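The Towel Stays Where It Is

Remedios Montes has strong feelings about countertops, and within a minute of my sitting down in her kitchen in Jilthorpe she had shared most of them.

"People want to know where the clutter goes," she said. "It doesn't go anywhere. It's my stuff. I use it."

Montes spent seven years helping other people clear out their kitchens, first for a moving company and then on her own. She quit in February. The job that finished her off belonged to a couple who owned 100 coffee mugs and wanted them alphabetized.

"By what?" I asked.

"By what was printed on them. The blank ones were a problem."

These days she writes a newsletter called Riltberg, after the street she grew up on, and it goes out to 1,575 people who, by her account, mainly write back to argue about bread boxes. She doesn't own a bread box. She thinks they are "a garage for mold." Her husband, Telmo Soler, would like one very much, and said so from the next room.

The newsletter's position is that a kitchen counter ought to look like somebody ate breakfast on it. Montes has no patience for the bare kind, with its single lemon. She told me she once watched a client put a kettle away in a cupboard, take it out again ten minutes later, make tea, and put it back.

"That's a hobby," she said. "You can't call that tidy."
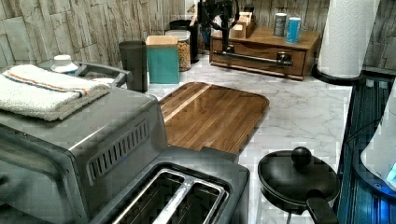 Her one firm rule is that anything used every day gets to live in the open. The toaster oven qualifies, and so does the toaster in front of it, although the case for owning both took some explaining. Soler does not believe a toaster oven makes toast.

"He says it makes warm bread," Montes said. "We've been having this conversation since before we were married. So now there are two machines, and I get to finish my coffee."

The towel folded on top of the toaster oven is a sorer subject. Her friend Sabina Wickramasinghe, who used to work the moving jobs with her, brings it up on every visit. It has to come off before the oven goes on, and Montes admits that this is a lot of faith to put in two people before seven in the morning.

"It comes off," she said. "It goes on the hook, the oven goes on, the oven cools down, the towel goes back. Sabina thinks I should just leave it on the hook. Sabina is right. I'm not going to do it."

She is more cooperative about the cutting board. It used to stand on its edge against the wall, where it fell over, usually at night. Now it lies flat and stays out, and she says she cooks more because of it, or at any rate slices more.

Then there is the wooden organizer with the drawer. I asked what was in the drawer and she looked at me for a while.

"Batteries," she said. "Some of them work."

"Which ones?"

"If I knew that, I wouldn't need the drawer."

The top of the organizer is officially for nothing at all. In practice it is where things go when a person has walked in with both hands full, and she has given up policing it. Every kitchen she ever cleared had a spot like it, she said, and every client swore theirs was temporary. One man in Seltwood had kept a wedding invitation on his for so long that the couple had divorced.

I asked if she missed the work. She said she missed the labels, a little, and being handed the keys to strangers' houses. She doesn't miss the mugs.

Soler came in around then to make himself some toast. He used the toaster.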